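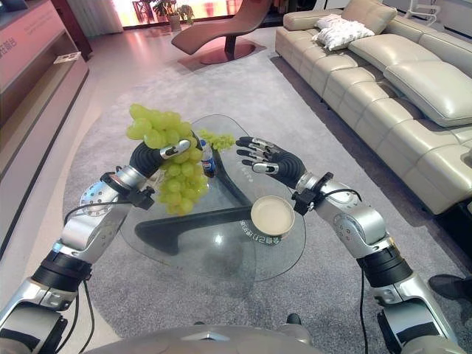

**Who decides when a household robot is safe enough to hand something to a person?**

Right now, mostly the company that built it. Cardale wants people who use, clean around, repair and live with these machines to have a say, and we are looking for participants for a working group that will write a practice guide on handing objects over in the home.

## What the group will do

The guide covers two-armed robots working in furnished rooms with people present. A first draft exists. It has 35 clauses, and many of them were written by engineers who had only tested in a lab. We need them read, tried out and rewritten.

Participants will work on four parts of the draft:

- **Grip and release.** When the robot may let go, what counts as a person having taken hold, and what it does if the person changes their mind.
- **Food and drink.** Hand cleaning between tasks, soft fruit, open and lidded cups, and glass surfaces.
- **Moving near people.** Arm speed when someone is seated within reach, and where the second hand should be while the first is holding something.
- **Stopping.** Who can stop the robot, how they do it, and what happens to the object it is holding.

The release part is the furthest behind. The current wording says the robot shall open its hand "once transfer is confirmed" and does not say how. Two of our reviewers read that clause in opposite ways, so it will be the first item on the agenda.

## Who should apply

We have 12 places. You do not need an engineering degree. We would like to hear from:

- operators and technicians with at least 100 hours on a robot arm of any kind
- home care aides and occupational therapists
- people who have written or edited safety procedures in any trade
- adults who need help lifting or reaching things at home
- anyone who has had to investigate an injury or a near miss involving a machine

At least three places are held for people with no robotics background. Employees of robot makers may apply but will not vote on the final text. Applicants must be 18 or older and able to read a long technical draft in English.

## Time and pay

The group runs from May through September. Expect two online meetings a month, each starting at 4 p.m. and lasting 90 minutes, plus some 35 pages of reading in total between the first meeting and the last. There is one in-person day at the Zotton test apartment, where participants will go through the draft clauses with a robot running and an operator at the stop button.

We pay $175 per meeting and $500 for the in-person day. Travel and lunch on that day are covered separately. If your employer is already paying you to attend, tell us and we will leave you off the payment list.

## Rules for the in-person day

1. Closed shoes. No scarves, lanyards or loose sleeves.
2. Nobody enters the robot's reach until the operator says "clear."
3. Do not take an object from the robot unless your name is on that trial.
4. Anyone in the room can call a stop, for any reason, and does not have to explain it.
5. Tell us beforehand about food allergies and about any implanted medical device.
6. Trials are recorded. You may ask for your recordings to be deleted at any point before the guide is published.

You can take part in the group without standing near a moving robot. Mark "observer" on the form and you will watch from the next room at the same rate of pay.

## How to apply

Send one page telling us what you do, which of the four parts you want to work on, and one thing you think a robot in a home should never be allowed to do. A résumé is optional. Address it to Benedetta D'Amico, Practice Guides, Cardale, and put "Handover group" in the subject line.

Applications close at noon on the last working day of April. We will call short-listed applicants for a 20-minute talk and answer everyone else by email before the group starts.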